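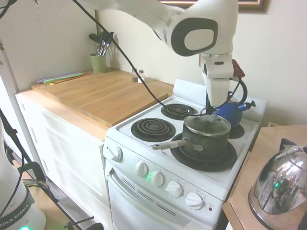 Alfie Ackroyd wants to know why a kettle gets noisy and then goes quiet right before it boils. Good question, Alfie! I wondered the same thing when I was little, and my grandpa told me there was a tiny band in there. (There isn't. I checked.)

Let's start with cold water. Water is made of teeny bits called molecules, and they never stop jiggling. Heat them up and they jiggle faster. The water at the bottom gets hot first, and little bubbles of steam start to form down there.

Off they float – and straight into the cooler water above. Pop! The steam turns back into water and the bubble caves in. Lots and lots of bubbles doing that makes the rumble you hear.

Then all the water gets hot enough. Now the bubbles can make it the whole way up without caving in, so the rumble gets softer. When they burst at the top, that's boiling!

At the beach, water boils at 100 degrees Celsius. Up on a tall mountain, the air doesn't push down as hard, so it boils sooner. On the very highest mountains it can boil at close to 70 degrees, and your pasta would take forever!

Want to hear the rumble? Ask a grown-up to boil some water while you listen from across the kitchen. Steam can burn you badly, so no peeking over the top. Then write and tell me what you think it sounds like. My sister says trains.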